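Zorota: the simulated table, a small gallery

Zorota is our attempt to teach two robot hands some table manners without buying any more crockery. Everything is rendered. The policy trains on 2000 simulated episodes, and Keabetswe Ngcobo has watched more of them than is good for a person. 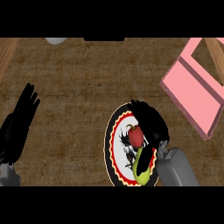 The method is plain enough. We shuffle the produce on the plate at the start of each episode, keep the physics slightly wrong on purpose, and hope the policy learns to cope with a world that won't sit still. Kimutai Masanja calls this robustness – the reviewers called it "under-motivated", so we added a paragraph.

In March the policy managed 2 clean pick-ups out of 10. It now manages 8, and Damilola Usman has stopped bringing biscuits to the failures meeting. 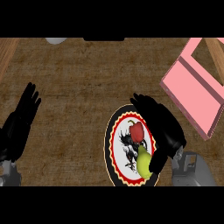 Right hand over the plate, close to the pear and the red pepper. Left hand open over bare table.

Longer clips will follow once Tin-yau Chung finds the disk they are on.

Page last changed 16th November.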